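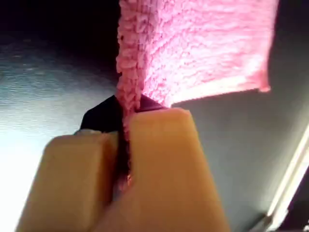 4. Repeating the towel regrasp trials

This section covers the regrasp part of the Kurkance towel study. It assumes that the arm is mounted and homed (section 2) and that the wrist camera has been calibrated (section 3). If you only want to replay our recorded trials, go to section 6.

4.1 What the trials measure

The method tested here is called edge-last grasping. Most towel handling programs look for a corner first and try to pinch it. Ours lets the gripper close on any gathered strip of cloth, lifts, and looks for the hem only once the towel is hanging. The question for each trial is whether the hem can be found from that first hold without putting the towel down again.

The full set is 341 trials. A short set of 100 is enough to check that your own rig behaves like ours. Do not mix results from the two sets in one table, as the starting heaps are drawn from different lists.

4.2 Before you start

You will need:

Terry towels, all one colour, washed at least twice
The soft finger covers listed in section 1
The Wotomov control program with the regrasp add-on switched on
The heap list file for the set you are running
A lint roller and a dry cloth

New towels shed a lot of loose fibre and their loops stand up more stiffly than on a washed one. In our September runs the unwashed towels were left out of the final count for this reason.

CAUTION: Keep hands clear of the fingers whenever the status line reads READY or RUN. The gripper closes without a warning tone in this mode.

4.3 Setting the grip

1. Start the control program and open the Regrasp page.

2. Set the finger gap to its widest and wait for the status line to show OPEN.

3. Wipe both fingers with the dry cloth. Remove any fibre caught where the fingers meet the mount.

4. Hang a towel from the test hook so that its lower part can be reached by the gripper.

5. Gather a narrow strip by hand, guide it between the fingers, and take your hand away.

6. Press Close. The fingers should stop when the force limit is reached, with the cloth held between them.

7. Press Pull Test. The arm moves down slowly and stops. If the strip slides out, raise the force limit by one step and repeat from step 5.

8. When the strip holds in 3 pull tests one after another, press Save Grip.

Note: Do not set the limit higher than it needs to be. A hard squeeze flattens the loops and leaves a mark that the hem finder can mistake for a seam. Gyu-bin Ban lost most of a morning to this on the second rig before the step was added.

4.4 Lighting

Light the work area from one side only. The hem finder relies on the shadow under the lower edge of the towel, and light from both sides washes it out. The shadow can be quite faint and still be found, provided the surface behind is plain and even in tone.

1. Switch off any lamp on the far side of the rig.

2. Hold a towel up in the gripper and open the Live view.

3. Move the lamp until the hem line is marked in green along most of its length.

4. Tighten the lamp arm and tape its base.

If the line jumps between the hem and a fold, lower the lamp a little – a lower angle usually brings out the loops on the fold and leaves the hem as the longest straight line.

4.5 Running a trial

1. Place the towel as shown on the heap card for that trial. Exact copies are not possible, but the corner marked on the card must be covered.

2. Step back behind the line and press Run.

3. The arm lowers, closes on the cloth and lifts. Do not touch the towel, even if only a small part is held.

4. Wait for the result code.

H means the hem was found from the first hold.
R means the program asked for a second grasp.
D means the towel was dropped.
X means the trial was stopped by hand or by the safety circuit.

5. Write the code on the run sheet as well as letting the program save it. The two are compared in section 5.

6. Press Release, take the towel away and shake it out before the next heap.

Change the towel after every 19 trials. Hyun, the hem finder, keeps a short record of fold shapes, so clear it at each change with Reset History. If you forget, mark the next trial X and carry on.

4.6 What to expect

Hems that hang at a slant are normal. With the hold off to one side, the free cloth spreads away from the fingers and the lower edge rarely comes out level. The program allows for this and no correction is needed.

Twisted strips are the main cause of code R. Where the cloth is wound tightly above the fingers, the hem may be turned away from the camera. We tried adding a slow turn of the wrist before the search. It helped with thin towels and did little for thick ones, so it is off by default. Do-yoon Na's notes on the wrist turn are in the Gosteck folder, under the same trial numbers.

Code D should be rare once the grip has been saved properly. If you see it twice under one towel, stop and go back to 4.3. Check the finger covers for a shiny patch first.

We have not tested towels with a woven border or a hanging loop. Results from those should be kept apart and labelled with the towel type.

4.7 Shutting down

1. Press Release and remove the towel.

2. Press Park and wait for the arm to stop.

3. Export the run file before closing the program. Unsaved codes are lost on exit.

4. Clean the fingers and the camera window with the dry cloth. Use the lint roller on the table surface only.

Continue to section 5 for checking the run sheet against the saved file.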